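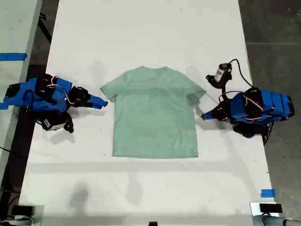 Folding T-shirts so they stay folded

A T-shirt that was folded well will survive being pulled out from the middle of a stack. One that was folded in a hurry falls open as soon as you touch the shirt above it. The fold itself is simple. Most of the trouble comes from starting with a shirt that isn't flat.

Surface

Use a hard, clean surface at waist height. A table is better than a bed, where the mattress gives under your hands and the fabric creeps. Wipe the top first and let it dry. A pale top makes it easy to spot crumbs and lint before they end up in the drawer.

Laying out

Hold the shirt by the shoulder seams, give it one firm shake and lower it hem first. Then let go and smooth it with your palms, working from the neckline down to the hem. Pull the sleeves straight out from the body and flatten the underarm, where cotton likes to bunch. If the side seams have twisted, which happens with cheaper knits after a few washes, ignore them and square the shirt to its hem.

Shirts come out of the dryer easiest to smooth while they still have a little warmth in them. If yours have sat in the basket since Tuesday, mist them lightly with water and leave them ten minutes.
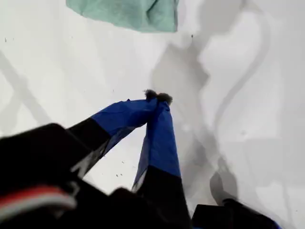 Keep the space next to the shirt clear. You need room to bring a sleeve or a hem across without dragging it over the scissors, the phone and yesterday's mail.

The basic fold

1. Lay the shirt face down, neckline away from you.
2. Bring one side in toward the middle, sleeve and all. Fold the sleeve back on itself so it lies inside the edge.
3. Do the same with the other side. You should have a long strip with parallel sides.
4. Take the hem at both corners and bring it up to just below the collar.
5. Fold in half once more if your drawer is shallow.

For standing shirts on edge in a drawer, fold the strip in thirds at step 4 and leave out step 5. Birgit Brinkmann, who wrote in about our page on shelf dividers, folds hers over a magazine and slides it out at the end. All of her stacks are the same width. A piece of stiff cardboard does the same job and doesn't tear.

Picking up the hem

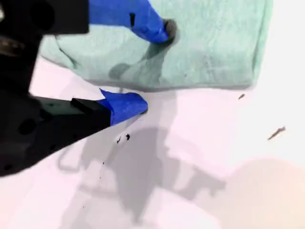
Pinch only the very edge, with one finger on top and one underneath, and lift before you pull. Pulling first drags the whole shirt along and puts back the wrinkles you just smoothed out. With thin jersey, check that you have both layers, front and back. If only one comes up, the fold will have a pocket of loose cloth inside it and won't lie flat.

Towels and thicker cloth

Hand towels take the same treatment, but press each fold down with the side of your hand before making the next one. Thick cloth springs back. Put the folded edge toward the front of the shelf and the loose edges at the back.

Stacks

Keep stacks low enough that you can lift the whole thing with two hands. Heavy shirts go at the bottom, and anything with a printed front should be folded so the print isn't creased down the center. Freshly washed shirts go under the old ones if you want them all to get equal wear.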